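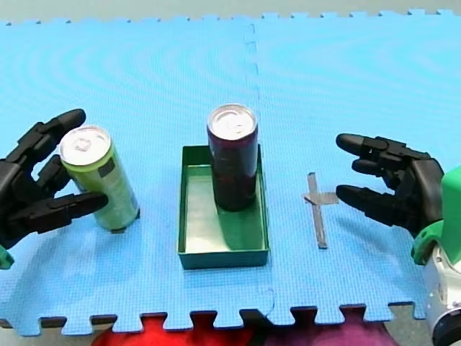
Ulises Yáñez has written the bench rules for two-arm work at Idstead for long enough that people have stopped arguing with most of them. Not all. When I rang at 7.30 in the morning he was already cross about tape. "Mark the spot before you power anything. Grey tape, a cross, stuck down flat. If there's no cross on the mat then there's no agreed place to put the thing, and you can't say the arm got it wrong." The mats at Idstead are the blue puzzle sort, soft foam, and he won't have bare worktop under a hand that might let go of a can. Tray in the middle, both hands able to get at it, one cross kept clear for whatever comes next. All this is rule four, he says. Or five. They got renumbered in June.

The rules run to 19 pages. Too many, he admits. Started as one sheet pinned up at Hamel, where he worked before, and grew every time somebody had a near miss.

So what's in them? Mostly dull stuff. Who holds the stop button. Where you stand. How many runs before you're allowed to write a number down (50, and no throwing out the ugly ones). "People want to do ten good ones and go home. Fine, go home, but don't put it in the report."

He's fussier still about the idle hand. With two arms, one working, the other one has to be somewhere you chose. Open, fingers clear, and off the path of the first. "Jellier had theirs parked folded up behind the arm. Looked tidy. Then it unfolded when it was told to and went straight through where the other one was." Nothing broken but a tray. They changed the page the same afternoon. 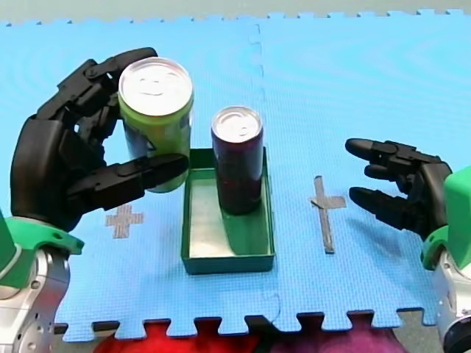

Same goes for handing over, he says, the page gets longer every year and he's stopped apologising for it. One hand lets go only when the log says the other has hold, or when the thing is standing on something. No passing in mid air for new staff. He'd ban it for old staff aswell if he could.

Sesedia, who buy in the finished rigs, wanted a limit on how long a hand can be used before somebody checks it over. He gave them up to 1000 grips. Where did that come from? "It's a round number. I'd like to say there was a study." They do look at the screws and finger pads properly though, with a torch, and it gets signed.

What about objects? Ordinary things, he says. Drinks cans are good, they dent and they show you the dent. If you change one in any way you write down what you did and it keeps that label till it's binned. No swapping halfway throught a set.
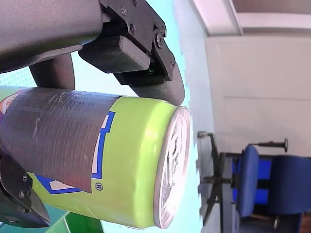 Who is allowed to stop a run?

Anyone in the room, and they don't have to give a reason until the arms are still.

He's firm on that one, had a visitor do it once over a noise that was only the heating. Thanked them, started the set again from nought. Cost most of a morning.

The next version is due out when he's got Sesedia to agree the wording on gloves. They want a paragraph, he wants one line. "Take them off near the fingers. What else is there to say?" Then he had to go, somebody was asking for tape.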